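Finger pads and slow slip: Rocío Jaramillo on the Bindlow fault

Published 08/06/2022

The first report from the Bindlow site was two lines long. A hand-held gripper was losing its hold on smooth parts, and the operator had not felt it happen. Rocío Jaramillo, who looks after end tools at Pistevia, put it down to a tired hand on the trigger.

"That was wrong," she says. "The trigger force was fine. We measured it on three units and they all matched the drawing. The loss was at the pad."

The tools in question have two black pads carried on a linkage, with brass inserts at the joints. The same pads are fitted to the robot arms that repeat the work later, so a fault in one turns up in the other. At Bindlow an arm let go of a filled bottle above head height. It landed inside the guarded area and no one was hurt, but the cell was stopped for 18 days.

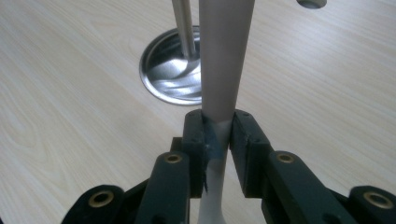
Jaramillo's view is that tapered objects are the hardest case. "If the part gets narrower towards the pads, there is only a short length where the faces meet it squarely. Go slightly off that and you are holding it on an edge. It feels firm. Then it creeps."

Creep was what the logs showed once Apolinar Cervantes went back through them. The finger position changed by about 2 millimetres over the course of a lift, too slowly to trip the drop alarm, which looked only for a sudden change.

"The alarm did what it was written to do," Cervantes says. "We had set it up for a part that falls. We had not set it up for a part that leaves slowly."

Of the pads returned for checking, 57 had a contact face that was starting to lift at the lower edge. Jaramillo does not blame the adhesive alone. The faces were being wiped with a solvent that the pad supplier, Van Hecke, had never been asked about.

The alarm now tracks total movement from the moment of closing, and pads are changed at the first sign of lifting. A new face material is on trial at Allasberg, with results due in August. Until then the Bindlow arm is limited to lifts below waist height.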